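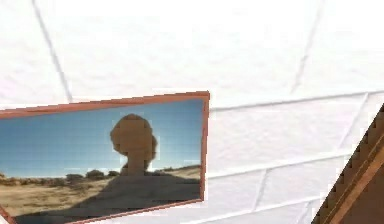

To: Rallport residents list
Subject: Re: Bus 11 changes
Date: Tuesday, November 17, 2020

On the new timetable, someone wrote:

> Does anyone know if the 11 still stops at Tovar Road? The sign
> at the shelter has the old times on it and the Velley Transit
> page won't load for me. I need to get to the clinic by nine.

It does still stop there, but only on the way into town. Coming back it now takes Broltia Street and you have to get off by the post office and walk up. It's been that way since September.

The first bus that gets you in before nine leaves Tovar Road at 8:14. The one after it is too late for the clinic. 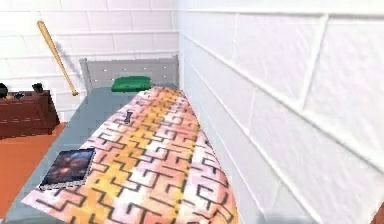
If the page won't load, you can text the stop number to 248 and it sends back the next departures. Tovar Road inbound is stop 2832. The reply takes a minute or two and doesn't always show cancellations.

I asked the driver about the sign and she said the depot has the new ones but they haven't been put up yet. The 103 has the same problem. Its Sunday times are wrong at every shelter I've checked.

Monthly passes are still good on both routes.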